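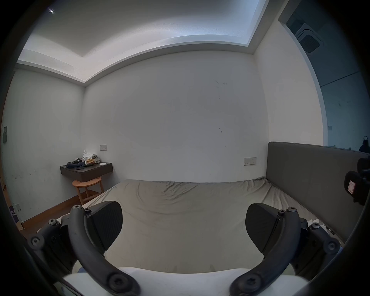
Chapter 6
Caring for Bedrooms and Clothing

Ilona Fekete rents a small bedroom on the second floor of a house in Prilldale. When she moved in one October, she had a bed, a shelf, and two bags of clothes. She had no closet. For the first few weeks her clean clothes and her worn clothes went to the same place, which was whatever flat surface was closest to the door. Each morning she spent time looking for a shirt, and then more time deciding whether it was clean.

Her problem is a common one. A bedroom has to serve for sleeping, dressing, and storage, and in a small room these uses compete for the same few surfaces. Clothes left on a shelf leave no space for a lamp or a glass of water. Clothes left on the bed have to be moved before anyone can sleep, and they are usually moved in a pile.

In this chapter you will study how clothing moves through a bedroom, from the wash to storage and back again. You will learn to sort a mixed pile, to fold a collared shirt on a bed, and to plan storage for a room with little furniture. The last section covers sheets and bedding.

Before You Read

Think about the room where you sleep. Where do clothes collect when you are in a hurry? Write down the place, and write down how often it is cleared. Keep your answer. You will need it for the activity at the end of Section 2.

Words to Know

fitted sheet: a bottom sheet with elastic at the corners or along the edges
floating shelf: a shelf fixed to the wall with no legs or visible brackets
placket: the strip of cloth on the front of a shirt that holds the buttons or buttonholes
resting place: a spot in the room set aside for clothes that have been worn but do not need washing
yoke: the shaped piece of a shirt that lies across the shoulders

The Bed as a Work Surface

Most homes do not have a table set aside for laundry. The bed is often the largest flat surface available, and it is a good one for folding. It is wide enough for a long-sleeved shirt to be opened out fully. The cloth of the sheet also grips the garment a little, so that it does not slide as it would on a polished table.

A bed has drawbacks. The mattress gives under pressure, so you cannot press a sharp crease into a pair of pants. A loose sheet makes ridges under the garment, and these can be mistaken for wrinkles in the garment itself. Pull the sheet tight before you begin. Check as well that it is clean and dry, as lint and hair will pass from the sheet to the clothes.

Height matters too. Kirsten McIntyre taught home management for many years and asked her students to kneel beside a low bed instead of bending over it. A person folding a full basket may bend forward dozens of times, and the lower back feels it by the end.

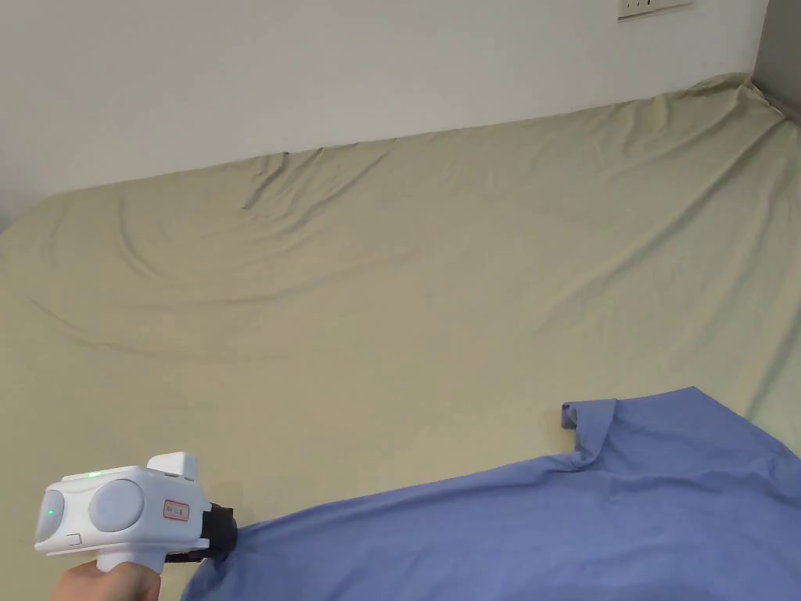

SECTION 1 Shirts with Collars

A collared shirt takes more care than a T-shirt. The collar is usually made from more than one layer of cloth, and it will hold a bad crease if it is stored bent. The points are the part most likely to turn over. Smooth them flat with your fingers before making any other fold.

Lay the shirt face down with the sleeves out to the sides. Work from the collar toward the hem, moving the wrinkles down and out with the flat of your hand. Then take hold of the bottom edge and pull gently. A light pull straightens the back panel. A hard pull will twist the side seams, and the shirt will have to be laid out again.

If the shirt has buttons, fasten the top one and one near the middle first. This keeps the placket straight while the sides are being folded in.

Two Brothers, One Dresser

Keegan and Brock Caron share a bedroom and a dresser with six drawers. They divided it evenly, three drawers each. Keegan folds his shirts and lays them flat in stacks. Brock folds his smaller and stands them on edge in a row, the way files stand in a cabinet.

By the end of a month, Keegan was wearing only the top few shirts in each stack. Brock could see all of his, but his collars were creased from being packed too tightly. Their uncle, Hauke Hinrichs, suggested that the shirts with collars go on hangers behind the door and that everything else stand on edge. The brothers tried it and kept the arrangement. It freed almost a whole drawer, which they now use for spare sheets.

As you read Section 1, compare the two ways of folding. Note which garments suit each one, and how much drawer depth each one needs.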